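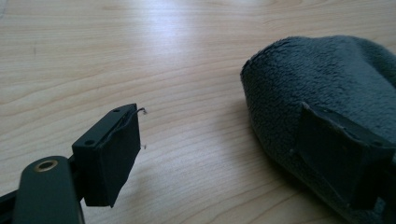
## Fleece pad comes off the finger mount: how to put it back so it stays

Quick writeup because this keeps coming up on the hand-held grippers. Pad pops off mid grasp, operator pushes it back on with a thumb, pops off again ten minutes later. Stop doing the thumb thing. Do this.

Applies to the soft pads (gray fleece, black bracket on the back). The hard rubber ones from Tadava use a different mount, skip this page.

### How you know it's this fault

- Grasps look fine but the object slips a bit on the lift
- Clicking when you close the fingers
- Pad sits crooked, one end proud of the block
- Pad is on the floor

At Samadport we lost a whole afternoon to the second one. Everybody blamed the linkage. It was the bracket rocking on the block. Check the pad first, it takes a minute.

### Before you touch it

1. Stop recording. Throw out the episode you were in, and look back at the ones before it too. A loose pad shifts before it lets go, so the bad data starts earlier than you think.
2. Gripper off the trigger, nothing holding the fingers closed. They pinch. Not hard enough to hurt you much but hard enough to make you drop the thing.
3. If it's the version bolted on the arm, power the arm down at the switch. Pausing the program does not count. At Nultetby somebody had the arm paused, it resumed, and the hand was still in there. Bruise only. Power it down.
4. Lay gripper and pad on a clear table, block facing bracket. Good light.

### Clean and look

Look at the front face of the block. Scuffs are normal. A crack is not, if you find one stop here and swap the block.

Then the fuzz. Fleece sheds and the fibers get in the seam along the front edge of the block. Also look for anything curly sticking out at the corners. Could be thread, could be wire. Thread: pull it with tweezers. Wire: don't pull, follow it back and find out where it goes. If you can't tell, treat it like wire.

Wipe the block and the inside of the bracket with a dry cloth. No alcohol on the fleece, it goes stiff. Check the raised rim on the bracket plate all the way round, run a fingernail along it. Chipped rim = new bracket, glue won't save it.

### Refit

1. Line the bracket up square with the block. Most of the bad refits I see went on at an angle.
2. Push straight on, flat of your hand behind the pad. Should seat all at once, no rocking.
3. Two screws into the holes on top of the block. Start both by hand before you tighten either one. Small driver, snug, stop. The plastic strips very easily and then your replacing the block anyway.
4. Tug test. Grab the pad by the bracket, not the fleece, and pull toward you. Any movement, take it off and start over.

### Test before you record

Open and close 20 times empty. Listen. Then the same on somthing soft and something hard, we use a rolled towel and a mug. Look at the pad again after. If it's still square you're good.

Write the refit in the log with the gripper number and the cycle count. Ours have been letting go at around 1000 cycles after a push-only fit with no screws. The one at Bañuelos that was screwed down properly was at 3170 last I looked and still tight.

### Still coming off?

- Screws too short. Compare with a good gripper.
- Left and right pads swapped
- Block bent on the arm. Sight down it from the end.
- Old bracket gone soft, seen this on ones left in a hot van in August

If none of that, tag it and pull it from use. Don't tape it. Tape lets go slower so you get more bad episodes before anyone notices.

TODO add screw size, need to measure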